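Caltport Craft Room: table and small items check
May 2019
Checked by: Reda Kamel
Next full check due: September
Sheet 77

Mark each line OK, FIX or N/A. Comments go under the line they belong to.

1. Doorway and walkways
Door opens fully. OK
Walkway clear from door to sink. OK
Bags and coats off the floor. FIX
Comment: Two hooks are loose on the rail. Coats end up under the chairs. Hooks ordered from Trerlow, to be fitted when they arrive.

2. Floor
Carpet flat, no lifted edges. OK
No pins, blades or offcuts in the pile. OK
Comment: Vacuumed before the check. Go slowly near the cutting bench, as the brush misses pins that have gone in point first.

3. Work surfaces
Tables steady when leaned on. OK
Surface clean. FIX
Surface free of grit before glass or mirror is laid down. FIX
Comment: White top is scuffed and scratched, with a brownish smudge toward the left and faint dirty streaks. The marks are old wear and can stay if they don't come up. The grit can't. Wipe with a damp cloth, then a dry one, and run a palm over it last.
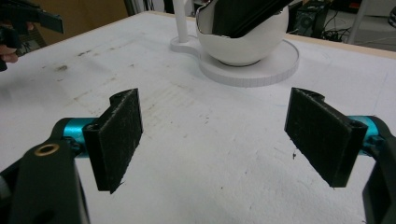

Thân asked whether the stained top should be written off, and said the smudge had been gone over with cream cleaner twice already and would not shift. A new top was priced at $767 and that is too much for a stain. Keep it in use and put paper down for clean work.

4. Paper covering
Sheet lies flat, no curled corners to catch a sleeve. OK
Sheet changed when marked or torn. OK
Comment: Faint grey smudges only. Good for another few sessions. Spare roll is on the bottom shelf behind the Arnel boxes, some 30 metres left on it.

5. Mirror pieces
Rim checked for chips, by eye first. OK
Stored flat, face up, nothing stacked on top. OK
Kept back from the edge of the table. OK
Gloves within reach. FIX
Comment: The shaped mirror, the one with an outline like an apple, goes on paper whenever it is out. It is thin at the edge and the curved outline makes it awkward to pick up. Lift it with both hands. The glove box was empty, so small and medium are on the shopping list. Anything chipped gets wrapped in newspaper, taped, labelled and taken out the same day.

6. Tall or narrow items
Stand upright without rocking. OK
Placed where they won't fall onto glass. FIX
Comment: The white printed cylinder was too close to the mirror. Move it to the far end of the table or stand it on the shelf.
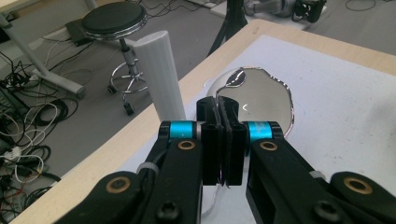

Can the mirror be cleaned with ordinary glass spray?
Spray the cloth and wipe with that. Liquid run straight onto the mirror gets in at the rim and can lift the backing.

7. Lighting and glare
All ceiling lights working. OK
No direct sun on mirrors. OK
Comment: Blind stays half down in the afternoon.

8. First aid and waste
Kit sealed and in date. OK
Tweezers in kit. OK
Sharps tub less than three-quarters full. OK

Still to do
Wipe down the white top.
Restock gloves.
Shift the cylinder.
Fit the coat hooks.

Initial each job when it is finished and leave the sheet in the blue folder by the sink.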